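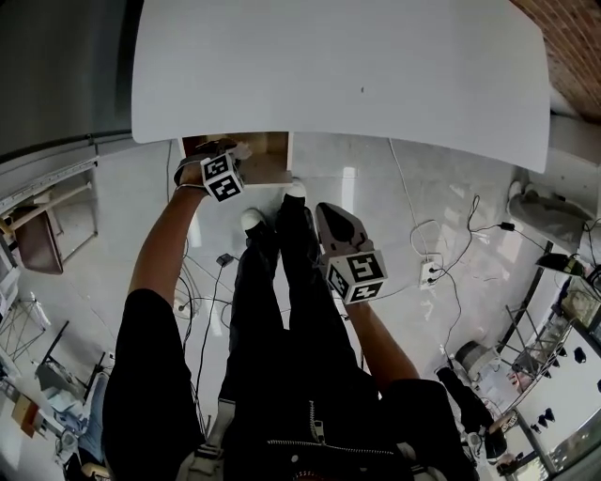
Both hand-held grippers in use at the white table, with the tag cubes fitted.

Dear Hye-jin,

Quick update on the Soka money, as of 03/07/2018. We've been busy! The two grippers have now done 356 recordings between them, 100 of those with the new jaws Seul-gi printed in the spring, and I'm getting properly fond of them (the new ones, I mean – the old pair still pinch my thumb).

The wrist strap was Hyun-seo's idea and it helps a lot on long sessions. My arms still ache by teatime, so we swap over more often now.

Tracking is our weak spot. If I reach into something low down and turn my wrist, the cube goes out of sight and we lose the hand for a bit. We threw out 11 recordings for that. I'd like to try a second camera, set lower, before we spend anything on a different cube.

The Skerkotari arm is still late, so the side-by-side test moves to October. Sorry! It doesn't change the budget. We have £2338 left and the camera would come out of that, if you're happy.

Could you let me know about the camera before I order?

Selamawit Derese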